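Bench notebook, Flarkville cell 3
September, entry started 14:10

Stop during the pouch routine again. Left arm, run 794. The gripper faulted on overcurrent while holding fabric and the controller did what it is set up to do, it cut drive to the fingers and left the arm braked in place. Nothing fell and no one was inside the line. Logging it as a safety matter anyway, for the reason at the end.

Sequence from the log: approach normal, close command normal, contact flag up, then motor current climbs and never settles. The Trudent driver trips after 20 s above the limit. Position reads flat the whole time, so the fingers were not creeping. Force estimate on the Grelloler panel showed a normal light pinch right up to the trip. Those two readings can't both be right.

Checked so far:
Finger screws tight, both sides.
Cable at the wrist, flexed by hand with the meter on it, no dropouts.
Driver swapped with the spare from the Simard crate. Same fault on the second try, so the driver is cleared.
Force zero was off. Re-zeroed with fingers open, drifted again after the arm had been up to temperature for 60 minutes.

The drift is the best lead. If the zero walks in the low direction, the force loop thinks it has less grip than it has and keeps asking for more. On a rigid block the position limit catches it first. Cloth gives a little, then bottoms out, and the loop has room to wind up before anything else complains. That also explains why the block tests passed last month and told us nothing.

Reran at half current limit with the fabric pouch, pinching at the edge near the end of the zipper. I want that grip point kept for all the repeats — moving toward the slider puts metal between the fingers and changes the stiffness completely.
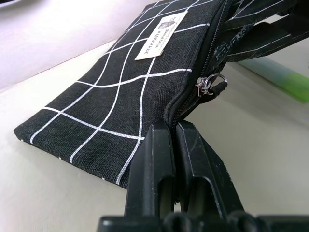

Half limit stays in the config until the zero is sorted. Do not raise it to get a cleaner lift.

Safety item: with drive cut, the fingers stay closed. The release button on the pendant does nothing in this state, although the light next to it comes on. Anyone with a fingertip in there would be waiting on a restart. Manual release is the hex on the back of the housing, key now tied to the cell post. Label for the pendant still to be made.

Open: log raw strain counts alongside the force estimate, cold start through warm, no load. Ask Simard whether the temperature correction is applied before or after the zero is stored. Their manual says both, on different pages.

Cell locked out 16:45, air off, arm parked.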